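Looking after your crazy-paved marble floor
Part 4: Cleaning the tiles and freshening up the joints

Hello again! If you've come straight from Part 3 you'll have your pieces down and your joints filled, and you'll be itching to walk all over it in your socks. If you've inherited an old floor, as I did when we moved to Jestcombe, you can start here and ignore everything I said about mortar. 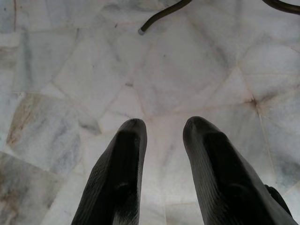 I'm talking about pale marble in this part, the whites and soft greys with a bit of veining. It's lovely stuff but it's fussier than slate or porcelain, and most of the damage I've seen came from somebody being far too keen with the wrong bottle. So read the cautions before you fill your bucket, please!

What you'll need
A soft broom or a vacuum with the brush head on
2 buckets, one for washing and one for rinsing
pH-neutral stone cleaner (I use the Thammasiri one, any decent neutral one will do)
A flat microfibre mop and a few old towels
A soft nylon brush, toothbrush size

CAUTION: No vinegar, no lemon, no bathroom limescale spray. Acid eats into marble and leaves dull patches that won't wash off. I did this to a patch by my back door in January and I still see it every time I let the cat in.

CAUTION: No scouring powder or wire wool either. They scratch.

The weekly clean

1. Sweep or vacuum first. Get every bit of grit up, including the little specks that settle along the grout lines. Dragging grit about under a wet mop is how scratches happen.

2. Mix your cleaner with warm water as it says on the bottle. More isn't better, it just goes streaky.

3. Wring the mop out hard and work backwards towards the door. With straight tiles you'd follow the rows, but crazy paving hasn't got any, so I split the room into rough squares in my head and finish one before I start the next.

4. Rinse with clean water from the second bucket. Change the water when it goes cloudy.

5. Dry with a towel. Yes, on your hands and knees, or shuffle it round under your feet (more fun).

The joints

Irregular pieces mean the grout lines run off in all directions, and where several of them meet you get a little star shape. Muck loves those points. Mopping tends to push dirty water into them, so they go dark well before the rest.

6. Dampen the joint with neutral cleaner and leave it for 11 minutes. (Ten is fine. My kitchen timer is odd.)

7. Scrub along the line with the nylon brush, working in towards the meeting point, then blot with a towel.

8. Let it dry overnight before you judge it. Damp grout always looks darker.

9. Still grubby? Do it once more. If that doesn't shift it, you may be looking at a stain or crumbling grout, so turn to Part 6.

NOTE: Dexter Nakamura wrote in to ask about steam mops. I'd leave them alone on marble. Heat and moisture can get into the joints and loosen them, and the repair is a miserable job.

NOTE: If your floor has been sealed, drip a spoonful of water on a spare corner. If it soaks in and leaves a dark patch within about 4 minutes, it's time to reseal, and that's all in Part 5.

Page last updated May 29, 2025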